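**About Plellimbridge**

Small software outfit, robot arms mostly. We write the bit between the camera and the motors – perception, grasp planning, and the tools you need when a grasp goes wrong at four in the afternoon and everyone wants to go home.

Started in March by Lurdes Amaral and Mekdes Abdella, in a unit on the Rebelo estate. Lurdes came from machine vision for food packing. Mekdes did motion control for cranes. They argued over a calibration routine at a trade day and ended up writing one together. Still the first thing every new customer installs.

What we make:

- **Zollmont** – the planner. Takes a view from the hand, works out where the fingers should go, says no if it isn't sure. Saying no was most of the work.
- **Skurkgate** – log viewer. Every attempt, every frame, every joint reading on one timeline. Scrub back, see what the planner thought it saw. 3468 attempts in our own archive so far, the bad ones tagged by hand.

Currently on release 56 of Zollmont. We ship small and often, and we publish the change notes even when they're embarassing.

Most of our time goes on dull surfaces. Shiny ones, really. Glare on a tabletop, wood grain that a depth estimate reads as an edge, the shadow of a finger taken for a part. Our test set has 197 views with nothing to pick up at all, and the right answer to each is to do nothing.

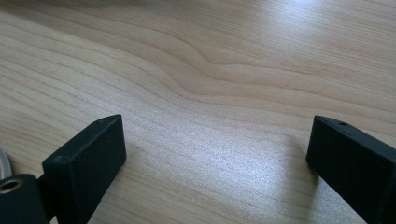

*Gripper open over bare wood, glare across the grain.*

Working with us: you send logs, we send back a short report and usually a config change. If it needs a visit we visit. Three of us can travel, though Mekdes would rather do it over a call. Support is answered by the people who wrote the code, so please say which release your on.

No sales team. Write to Lurdes for new work, Mekdes for anything that moves when it shouldn't.

Page last updated 27 September 2025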